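We use cookies to remember your preferences and to see which pages get read. By continuing you accept this. Accept | Settings

How to Load a Test Tube Rack So You Can Still Read It Tomorrow

By Osamu Sugiyama
3 September 2026
181 shares | 17 comments

Most advice about test tube racks comes from people who sell test tube racks. I have read the Flosau leaflet and the longer one from Nesent, and both spend a page on color coding before they get to the matter of which hole the first tube goes in. Color coding is fine. It will not help you when you come back after lunch and can't remember which end you started from.

What follows is how I do it and how I teach it. It assumes screw-cap plastic tubes with round bottoms and an ordinary two-tier plastic rack, the kind with a grid of holes on top and a second plate below. If yours is a wire rack, or foam, some of this won't apply.

Before you put anything in

Check the rack fits the tubes. Catalogs will tell you a rack is "universal." I don't believe it. Drop a capped tube in a corner hole and another in the middle and let go. If either one tips far enough to touch the tube next to it, the holes are too wide. If you have to push, they are too narrow, and you will sooner or later lift the whole rack when you only wanted one tube.

Look at the edges. A lot of molded racks have cutouts along the sides that look enough like holes to fool you when you are tired. They don't hold anything. I ran a strip of tape down that side on my Schwerdtfeger rack after the second time.

Set it down flat on a clear, pale surface. White is good, because a drip shows up.

Mark one corner. A dot of permanent marker will do. This is your start corner and it goes back left, every time, for everybody who uses the rack. The printed letters and numbers some makers mold into the plastic are too small to read from a chair, and I have stopped pretending I use them.

Filling the rack

1. Label the tube first, on the body. Caps get swapped. I know there are people who label caps only and say they've never had a mix-up, and my question is how they would know.

2. Tighten the cap before the tube goes in. Snug is enough. If you tighten it in the rack, the tube spins and your label ends up facing the wrong way.

3. Hold the tube by its body, below the cap. Picking it up by the cap works until you meet a cap that wasn't closed.

4. Start in the back row at the marked corner and work along. Back first means your sleeve is never passing over tubes you have already placed.

5. Bring the tube in at a slight angle if you need to see the hole, then straighten it before you lower it. The bottom has to find the lower plate as well as the upper one. A tube that has only gone through the top will look all right until you move the rack.

6. Finish the row before you begin the next. If you need to separate a control or a repeat, leave a full empty row between. One empty hole looks like a mistake, and someone helpful will fill it.

7. Turn the labels to face you.
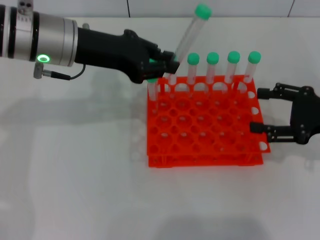
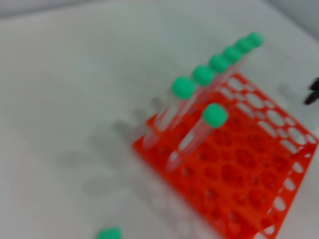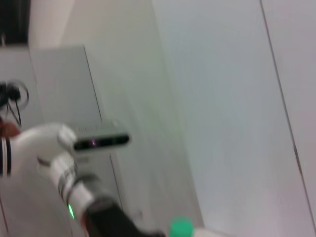

Taking tubes out

Go the other way, front to back. Put each tube back in the hole it came from, even if you only had it out for a second. "I'll remember" is the most expensive sentence in any lab I have worked in.

If a tube sticks, hold the rack down with your other hand and lift straight up. Twisting it just loosens the cap.

Things people recommend that I'd skip

Rubber mats under the rack. They stop it from sliding, which was rarely the trouble, and they hide spills.

Matching cap colors to days or to projects. It works for as long as you have every color in stock. In February we ran out of everything but one color and the whole scheme was dead in a morning.

Tracking apps. I tried Rosura for 9 days. Scanning every tube in and out took longer than the work did, and I still wrote the positions on paper. Maybe in a bigger place than mine it pays for itself. I would want to see the numbers from somebody who isn't on their mailing list.

The paper map

Draw the grid once, photocopy it, and keep the copies next to the rack. Count your own holes when you draw it, because the number on the box includes whatever the maker felt like including. Put an X in the start corner. Write the tube number in each square as you load. In pencil, please. Ink runs the first time a wet glove touches it, and then you have a blue smear where row two used to be.

If the map and the rack disagree, trust neither one. Read the labels and start a new sheet.

Cleaning

Warm water and a little dish soap, then a bottle brush through the holes from underneath. Let it drain upside down. Check the tape and the corner dot while you're there, as the dot wears off after six washes or so with the marker I use.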